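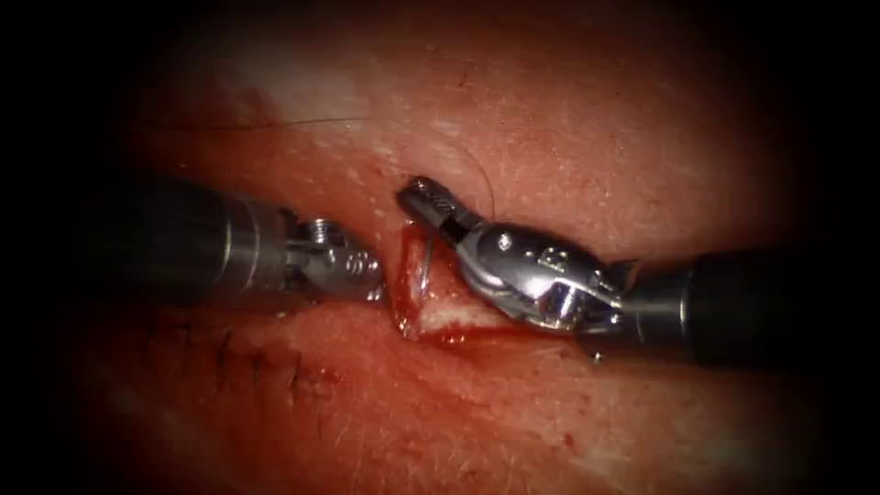

My film nights have been wrecked by Gelari since the update, so I'm keeping this log going until someone fixes it! Any film with deep shadows comes out in chunky grey squares on the Flamex projector, and it's worst wherever the light fades slowly. Think of dark corners like the ones round those two metal instruments at the top, going off gently to black, and then swap the gentle bit for a staircase. Bright scenes are lovely (of course they are).

Monday: restarted everything, swapped the cable, no change. Cleared 700 MB of cache, which took 11 minutes and did nothing for the shadows. I tried the Zodenen horror double bill again and the whole cellar scene was mush.

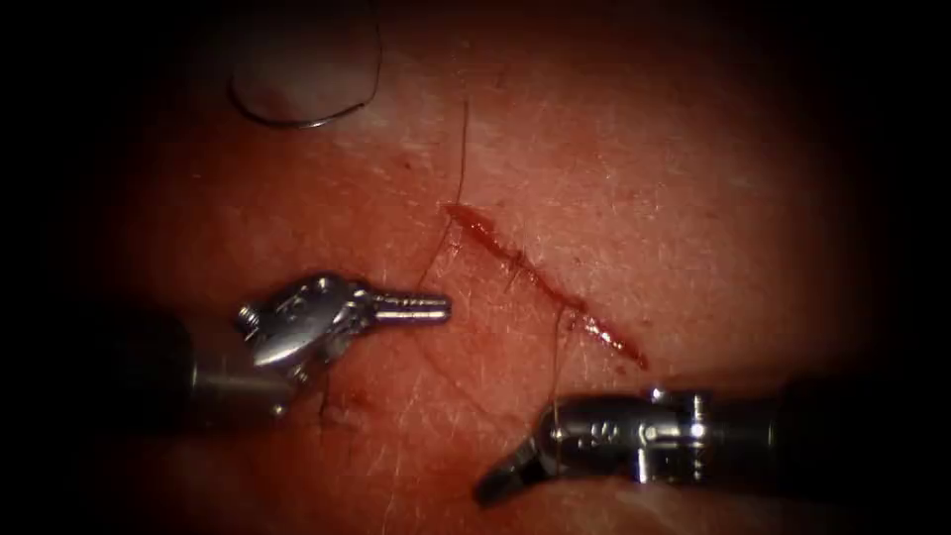
Next evening I played the same film from a disc, through the same projector, and it was perfect. So it's the app! I turned off "Smart Contrast" in Gelari, and the squares shrank but didn't go. Then I set the picture quality to High instead of Auto and watched 20 minutes of the cellar with no squares at all. The next film I picked put itself back to Auto, grr. Error 996 popped up once as well, no idea if it's related.

Ticket still open, please!

Filed under: Playback & Picture > Projectors

Comments (2)

Mayu Sugawara: Same here with a Sekiguchi projector. High sticks for me if I set it before pressing play.

reelybored: Got 996 too, signing out and in cleared it.

Contact us | © Gelari Help Forum | Back to top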